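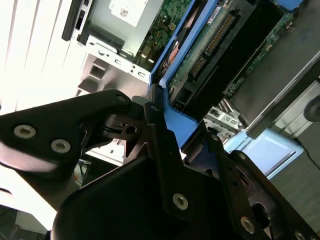
Blue drive carrier inside the open chassis.

Section 4: Removing and refitting a drive carrier

Before you start, shut the server down, switch it off at the wall and unplug both ends of the power cord. Read the whole section through once.

CAUTION: Touch bare metal on the chassis before handling any circuit board. Do not touch the gold pins on the drive connector.

1. Take the cover off and set it aside with its screws.
2. Find the blue plastic carrier. Check that no cable crosses it.
3. Hold the carrier by its rails and ease it out straight. If it sticks, stop and check the latch.
4. Write the bay number on masking tape and stick it to the carrier.

Note: Sites using the Bamdale parts register should enter the drive there before going on.

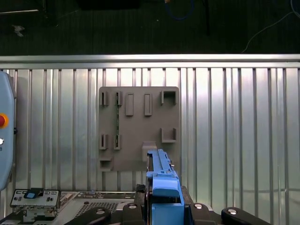
5. Lay small parts on a clean, dry surface, well clear of loose cables. Keep clips and brackets free of grit.
6. Line up the carrier with its bay and slide it in with even pressure. Do not force it.
7. Refit the cover, plug in and start the server. Allow 2 minutes before checking the drive status.

If the drive is not listed, shut down, unplug and repeat from step 1.

Revised Friday, August 8, 2025, by Maritza Henao

2 comments
100 shares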